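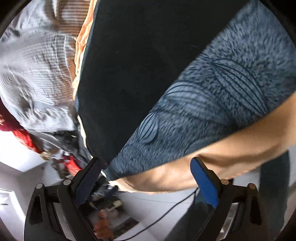 Slide 2. What the open day was for

Good morning. I'm going to talk for 17 minutes and leave the rest for questions. Most of you have seen the schedule from February 9, 2019, so I won't read it out.

We invited people from outside to see how we collect grasping data, and to try it. The Ngubane building was open from ten until four. Pak-hei Cheung ran the hand-held station and I ran the arm next door.

Leave the opening slide up until people have sat down. Then point out the two pads, dark navy on the left finger and bright blue on the right. Someone always asks about the fingers, so say it early: black plastic, same shape mirrored.

Slide 3. Why cloth

Cloth is hard for a gripper. A box has edges and stays the shape it was. A shirt doesn't. The opening slide has striped gray and white fabric, a red and maroon bundle, a leaf print in blue, some orange. Where one piece stops and the next begins is hard even for a person to say.

(Pause. Go back to the first slide if anyone wants another look.)

Slide 4. How the station ran

Each visitor got a short briefing and then picked up the tool. The job was to take one piece of clothing from the heap and put it down somewhere else. No folding. We dropped folding in December after the trial run at Eltlow, where people spent all their time on sleeves.

We kept two tools going and swapped them at lunch. By closing we had 1126 grasps logged in Dradex. Don't spend long on this number. It includes misses and the warm-up attempts.

Slide 5. What visitors did

Most people closed the fingers too early. They aimed at the top of a fold and came up with nothing, or with three things at once. After a few tries they went lower and slower.

Children were better at this than we expected — they pushed straight into the heap and pinched.

Slide 6. The arm demonstration

Say clearly that the arm ran on the older Vastow model, before any of the open day grasps went in. It did 19 picks in the afternoon session. The long wait between picks is planning time. We should have told the audience that on the day, as several people thought it had stopped.

Slide 7. Next time

More room around the heap. Printed briefing cards, large type. Start the arm session earlier.

Pak-hei wants to add towels. I would keep it to clothes for one more round.

Questions. If asked about releasing the data: no date yet, leave your email at the desk.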